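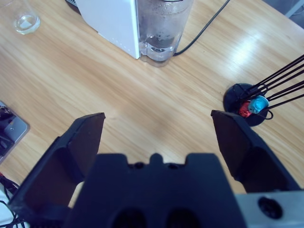 Maureen Wragg
Customer Support Lead, Kandov

Pliritz Two-Arm Kit: Frequently Asked Questions

These are the questions we get most often from people who are thinking of ordering the Pliritz kit or who have just had one delivered. If yours isn't covered, write to the support desk and one of us will answer. The page was last revised in April.

What comes in the kit?

Two arms with base plates, two grippers, a wrist camera for each arm, one fixed camera with its pole and bracket, the control box, and all cables. The table is not included. Neither is a computer. Most customers already have one that will do, and the minimum specs are on the order form.

What kind of table do I need?

A solid one with a straight front edge. Both arms and the camera pole fasten along the same side. Wood is fine. We don't recommend glass, and folding tables move too much when both arms are working. A light top with a plain finish is easier on the cameras than a dark or shiny one. If you have bright lights overhead, expect some glare on varnished wood and try moving the table before you change any camera settings.

Do I have to buy both arms?

No. The single-arm version is sold as the Pliritz One and uses the same gripper and control box. You can add the second arm later. You will have to run the full calibration again when you do, so set aside an afternoon.

What kinds of jobs can it be taught?

Short tabletop jobs with objects you already own. Customers have set it up for sorting parts, setting out dishes, and handling small kitchen appliances. A coffee machine is a popular first project: a glass, a capsule and a machine give you plenty to practice on, and everything fits within reach of both arms. 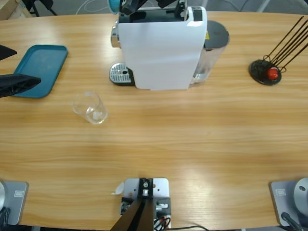
Keep the first job short. One arm holding or steadying while the other does the fine work is a good place to begin, and you can build up to longer sequences once that runs cleanly. People who start with ten steps usually end up cutting back to three.

How do I teach it a job?

You guide the arms through the job yourself and the software records what you do. It then trains on those recordings. The control box stores up to 2,000 recordings before you need to move them to another drive. You won't need anywhere near that many for a simple job, but they add up if several people share one kit.

How many recordings does one job take?

It depends on the job. In our own workshop in Kurkthorpe we made 93 recordings for a job with one cup and one tray before we were satisfied with it. Jobs with clear or shiny objects take more. Move things a little between recordings — if the cup is always in the same spot, the arm will only learn that spot.

Can it handle glass and clear plastic?

Yes, with some patience. Clear objects are harder for the cameras to pick out, and the wrist cameras help a great deal at close range. Use a cheap tumbler while you are learning.

Is it safe around water?

The arms are not waterproof, and neither are the grippers. A part-filled glass or water tank on the table is all right if you keep it away from the base plates and the control box. Switch off at the wall before wiping up any spill. Water damage is not covered by the warranty.

What about loose cables?

Route them off the back or side of the table, outside the reach of the arms. A gripper that catches a cable will keep pulling until the force limit trips. Check this every time you add an appliance.

Can I fit a different gripper?

The wrist takes the standard Pliritz gripper and the Ackroyd soft gripper. Others may bolt on, but we can't help with them. Replacement finger pads come in packs of 32 and are pushed on by hand.

My wrist camera shows the gripper fingers. Is it mounted wrong?

No, the fingers should be in view. The software uses them to judge distance. If you can see only one finger, loosen the camera mount, straighten it, and calibrate again.

How long is the warranty?

One year on the arms and control box, six months on the grippers. Finger pads are not covered. Keep the original boxes if you have room for them. Returns sent in other packaging are often damaged on the way — we have to charge for that.

How long does delivery take?

Three weeks for the two-arm kit and two for the single. Spare parts ordered before noon are sent out the same working day.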